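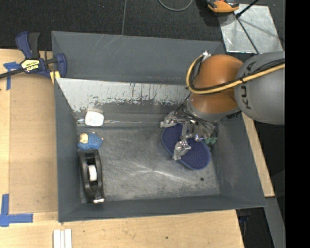
Search the club handbook
Enter keyword

Posted in November by Geetha Panicker

4. Setting up the picking bin

Read section 3 first if you have not used the arm before. Two people are needed for this section, one at the bench and one at the stop button.

4.1 Place the metal bin on the table and line it up with the blue tape. If the tape has lifted, put down fresh strips before you go on.

4.2 Clamp the bin to the table. Tighten by hand, then push the bin from each side. It should not shift.

Caution: keep the clamp handle outside the arm's path. Run the outline program at slow speed with the bin empty after any change to the clamp.

4.3 Check the cables along the arm. They need enough slack for the wrist to turn fully both ways. Look at the ties as well – Kha Chu keeps spares in the top drawer.

4.4 Load the Bramis program and set the speed limit to 200. Leave it there for practice runs. Only Olanrewaju Iyamu or Karla Ledesma may raise it.

4.5 Put the test objects in the bin. Use a mix of hard and soft items and leave gaps between them for the first session. Nothing made of glass, nothing with liquid in it.

Note: objects close to a wall are harder to grasp. Save these for the second session.

4.6 Call "clear", wait for the answer, then start the run.

4.7 If a finger catches on the bin, press stop. Do not pull the object free while the arm is powered.

4.8 Write each attempt in the log, including misses. The Clevville entry form asks for both totals.

For gripper faults see section 6.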